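Kitchen corner gallery
Arwel Gough
Posted 2021-02-19

This is the second gallery page for the kitchen set. The first one covered the cupboard and the shelf and is still up. This one is for the small things: plates, bowls and the pretend food that goes with them. I bought most of it through Orbridge over the winter, with a few pieces added from a Wustine mixed box. I no longer know which piece came from which order, so please don't write to ask.

The whole set has 62 pieces, counting the cutlery. It lives in 4 lidded tubs and only part of it is out at any one time. I use a plain white tabletop because colors are easier to tell apart on it and small pieces don't get lost in a pattern. Click any picture for the larger size.

Plate, colander, bowl, ketchup and two strawberries. The plate is the light pink one.
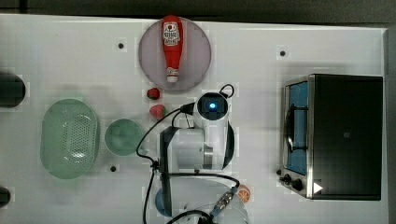
The colander gets more use than almost anything else in the tubs. Fruit goes in it, then the fruit gets tipped into a bowl, then it goes back again. The holes are open all the way through, so it does work under a tap. I wash the dishes by hand in warm water with a drop of dish soap and leave them upside down on a towel overnight. The food gets wiped with a damp cloth only. Some of the printed labels will lift if they are soaked, and I have already lost one that way.

Pinks and greens are the main colors in this set, and they are all on the pale side. I tried to match them with a Cemano tea set last April and gave up. The Cemano greens are much stronger, and the two sets looked wrong next to each other. The tea set went to my sister, who has it in a box in her hall – she can have the tray as well if she wants it.

Sizes are a bit off from one piece to the next. The ketchup bottle is long for the plates, and the fruit isn't to scale with anything. It doesn't seem to bother people who play with it. If you want everything in proportion, buy one boxed set and don't mix.

The next layout has more on the table, with a mug, a second color of bowl and some more fruit.

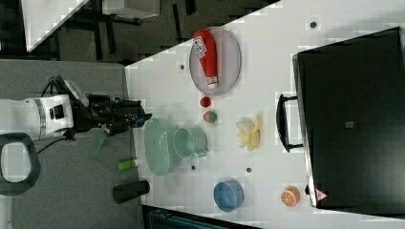 Table with mint-green bowl and mug, blue bowl, banana, orange half and the ketchup on its plate.

The banana is the piece I would buy again first. Its peel opens to show the pale inside, and that gives you something to do with it besides putting it on a plate. The orange half has the segments and the white pith on the cut side.

The mug is from the same tub as the green bowl. I had 2 of them and gave one away with the tea set. The blue bowl is a later addition, and I like having one dish that stands out from the rest.

Still to photograph: the cutlery, the Hämmerli saucepan with its lid, and the 12 vegetables. Those will go on a third page when I get to them – probably after I have sorted out the tub with the loose lids.

Back to gallery index
Next: cutlery and pans (not up yet)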